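22/11/2019
By Alina Dinu

The Plellis Foundation has made small grants to neighborhood groups for many years, but until recently it seldom asked those groups what happened after the money was spent. Perihan Yalçınkaya, who took charge of the foundation's community grants program in September, has made that question the center of her first months in the post. She spoke with the Kozan Review about short funding cycles, the cost of paperwork, and the difficulty of paying for things that no donor wishes to put a name on.

Ms. Yalçınkaya came to grantmaking from the receiving side. Before joining Plellis she managed an after-school program in Jirnby, a town with one community center and a long waiting list for it. Her organization applied to as many funders as it could find, and she remembers the work as a second job.

"Every foundation wanted the same facts in a different order," she said. "One asked for the budget by month, another by activity, and a third by the age of the child. I would finish the last report of the year in the same week that the first application of the next year was due. During that time I was in the office with the door closed, and the children were down the hall."

The smallest grant she applied for in those years was worth $400. It required a written proposal, two letters of support, and a final report with receipts. She calculated that the staff time spent on it came to more than the award. The center accepted the money all the same, as its board believed that turning down one grant would make the next harder to win.

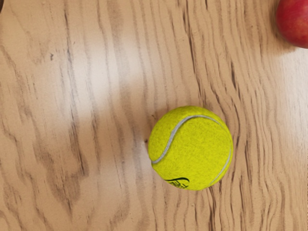 The program she now directs has a different set of rules, most of which took effect this fall. Groups asking for $3000 or less may apply with a two-page letter. They may reuse a budget prepared for another funder. A telephone conversation with a program officer takes the place of the final report, and the officer writes the notes.

Asked whether the foundation had given up a measure of control, Ms. Yalçınkaya said that it had, and that the trustees had discussed the matter at length before agreeing.

"We had a great many reports on file," she said. "I asked how often they were read, and the answer was that they were checked for completeness. A report that is checked for completeness tells you that the form was filled out. When we call a director and ask what went wrong this year, we learn a good deal more, provided that the director believes the answer will not be held against her."

That belief, she acknowledged, takes time to establish. In the first round of calls, several grantees read from prepared statements. One had sent the foundation a slide presentation in advance, although none had been requested. She has instructed her staff to begin each call by describing a grant that Plellis itself handled poorly, and she reports that the conversations have improved.

The example most often used is the foundation's support for a tutoring project in Vaslow. Plellis paid for books, furniture, and a year of a coordinator's salary. The project was well attended. When the year ended, the foundation's guidelines did not permit a renewal for the same purpose, and the coordinator left for a position elsewhere. The books and furniture remained, and the tutoring stopped.

"We funded the beginning of something and called it a success," Ms. Yalçınkaya said. "On paper the grant met all of its goals. The goals had been written to fit inside twelve months, and so they did."

Under the revised guidelines, a group may receive support for the same work for up to nine years, subject to a brief review every third year. The foundation will also pay for rent, insurance, bookkeeping, and repairs, expenses that it had earlier limited to a small share of each award. Ms. Yalçınkaya regards this second change as the more important of the two.

"A family does not ask whether the heating bill at the center was covered by restricted funds," she said. "They ask whether the doors are open on a cold afternoon. For years we told applicants that we cared about children and would prefer that someone else pay for the boiler."

The changes have not been welcomed by everyone. Longer commitments to current grantees leave less money for new ones, and some groups that had hoped to apply this year have been told to wait. The foundation received 2083 inquiries in the last full grant year and was able to support only a small portion of them. Ms. Yalçınkaya does not dispute the criticism.

"It is a fair complaint, and I would have made it myself when I was in Jirnby," she said. "If you are outside, a nine-year commitment to the group next door looks like a locked gate. We have set aside a part of the budget each year for first-time applicants, and that part cannot be moved to other uses. Whether it is large enough is a question I expect to be asked often." 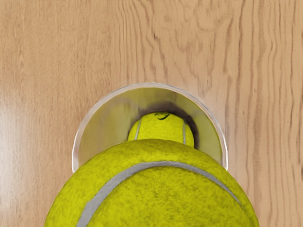 Looking Ahead

The foundation plans to publish a short account of its grant decisions next year, including the reasons for which applications were declined. Draft language is now under review by counsel. Ms. Yalçınkaya said that no applicant would be identified without its consent and that the reasons would be given in ordinary words.

She also intends to seek agreement with other funders in the region on a single application form. Two have expressed interest, and neither has yet signed. The discussions have been slowed by differences over how to define overhead, a term she would prefer to see retired.

When asked what she would regard as a good result at the end of her first year, she declined to give a figure.

"I would like a director to call us with bad news before the grant period is over," she said. "At my old job I would never have made that call. I would have waited until the report was due and found a gentle way to phrase it."

Letters of application for the spring round will be accepted from groups in Kozan, Jirnby, and Vaslow. Groups that have been declined in the past may apply again without a waiting period.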